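The Lerkia Trial

The kit came to Rustadby in two grey cases, with a loan agreement and a manual of 193 pages. Ingvar Vigfúsdóttir read the manual first. She had reviewed equipment for the trade bulletin long enough to know that suppliers wrote the truth in the appendices.

Lerkia sold the kit as a teaching set. An operator held one gripper in each hand and did a household job. The marker cubes gave the position of each hand, and the software turned the result into something an arm could repeat. The price was 3,041, tax not included. Figueroa, who had signed for the loan, wanted a verdict by the end of February.

"Does it work?" he asked.

"Which part?"

"The part we would be paying for."

She wrote down the weight, the width of the jaws and the time needed to calibrate. The left trigger was stiffer than the right. Appendix C gave a tolerance for this, and the trigger was inside it.

By the second week they had 287 recordings of table clearing. Ingvar watched them in order, at normal speed. The software had rejected very few, and its reasons were sound. What held her attention was the pause. Before each job the operator stood with both grippers raised and did nothing, and the software kept the pause, every time, as part of the work.

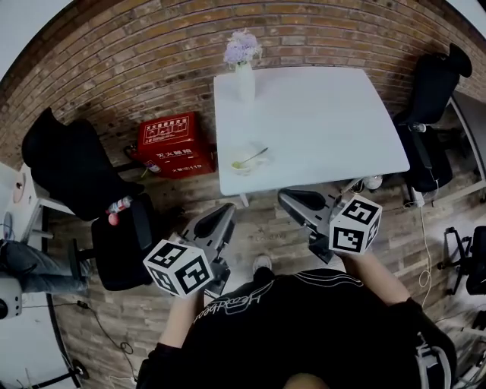
Table clearing, both grippers raised. Bowl and spoon at the front, flowers at the back left.

She telephoned Lerkia. An engineer at the Groltotholm office told her the pause could be trimmed in the settings.

"And if I leave it in?"

"Then the arm will wait as well."

"For how long?"

"As long as your operator does, on average."

Ingvar thanked him. She entered the pause under Minor Faults, looked at it for a while, and moved it to General Remarks. Then she went back to the left trigger and measured it again.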